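Speaker notes: the Hustirow kit, after one season on our bench
Costhorpe packaging meetup, July 18, 2021
Slot is short, so skip the stuff in brackets if I'm behind

OPENING

Hi everybody, thanks for coming in on a nice summer evening to hear me talk about small boxes. I run the packing side of a mail-order business that sells tea samplers and other light things in small cartons, and since December I've been living with a trial of the Hustirow arm kit. I paid for it like anybody else would. Hustirow knows I'm giving this talk, they haven't seen these notes, and they're getting some grumbling in a minute.

(Ask for hands: who packs by hand? Who already has an arm? Who has an arm in a closet?)

WHAT YOU GET

The kit is an arm, a parallel gripper, a pedestal to bolt it onto, and a year of their software, which is called Idau. You bring the table. You also bring the patience, because the unboxing took me a whole morning and I still had a bag of washers left over that I've never found a home for.

Idau is really two things stuck together. There's the teaching part, where you move the arm through a job and save the points, and there's the simulator, where you build a copy of your bench on screen and try the job there first. I bought the kit for the teaching part. I've ended up spending most of my time in the simulator! I did not see that coming at all.

Price, because somebody always asks and then everyone writes it down: I paid 3768 dollars for the trial bundle, shipping included. The Idau renewal is 580 a year after that. Compare that with the integrator who came out to see us, whose quote I'm not going to read aloud because we'd lose the room.

THE JOB I GAVE IT

Small cartons, into a shallow tray, tray goes off to the shipping station. That's the whole job. A person can do it half asleep, and on our late shift a person frequently does.

I picked it because it's dull and because it's the same every time. If you take one practical thing home, start with your dullest job. My first instinct was to give it the gift sets, with the ribbon and the tissue, and I lost two weeks to tissue paper. Don't do that.

WHAT I LIKE

The simulator catches the dumb mistakes. My first layout had the tray so close to the pedestal that the arm had to fold itself up like a lawn chair to reach the near corner. On screen I dragged the tray over, ran it again, and moved on. On the real bench that would've been an afternoon with a wrench.

Shadows are in there too, which I thought was just for looks. Then we added the overhead camera option and I found out how much the camera cares about a big dark patch lying across the table. Now I play with the light in Idau before I go moving any lamps.

And support is good. I wrote to them a lot. They answered like people who had used the thing, and once they sent back my own file with the approach height fixed and a note saying try this.

(If there's time: the story about the elbow and the shelf. Keep it short, it's a shelf, it's fine.)

WHAT I DON'T LIKE

Cardboard in the simulator is perfect cardboard. Every carton is square, every side is stiff, every carton sits exactly where you left it. My cartons come off a stack that has been leaned on. The grip that worked beautifully on screen crushed a corner on the real thing, and I had to back the force off and slow the close way down. There's a setting for soft walls. It's three menus deep and the manual gives it one sentence.

The manual in general! It's written for somebody who already knows how to do it. I kept my own notes in a spiral notebook and that notebook is worth more than the manual. I'll scan it for anybody who wants it, ask me after.

Teaching points by hand is also fiddly near the table. You're trying to nudge the fingers down over a box and the last little bit is always too much or too little. I do those in the simulator now and then touch them up on the bench.

HOW IT COMPARES

I also borrowed a Manzano for 2 weeks. Nicer to push around by hand, quieter, and the pendant feels like a real tool. But there's no simulator unless you pay extra, and for a shop like ours, where the bench gets rearranged every time a new product comes in, I'd miss it too much. If your line never changes, go try the Manzano first.

NUMBERS SLIDE

Just the one number here. We've put 3000 cartons through the Hustirow since we quit fooling with it and let it work. I keep a tally sheet taped to the pedestal and that's where the figure comes from, so please don't ask me for a confidence interval.

LIVE BIT

Switch to the laptop. Open the tray job in Idau, zoom in near the gripper, and leave it up while I take questions.

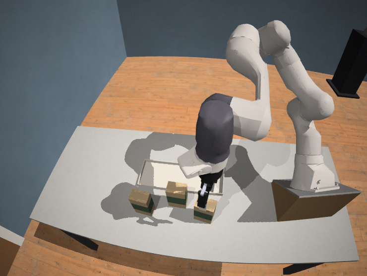

If the projector won't cooperate, turn the laptop around and let people come up front. Remember to repeat each question into the mic, and put the sign-up sheet for the notebook scans by the door before folks start leaving.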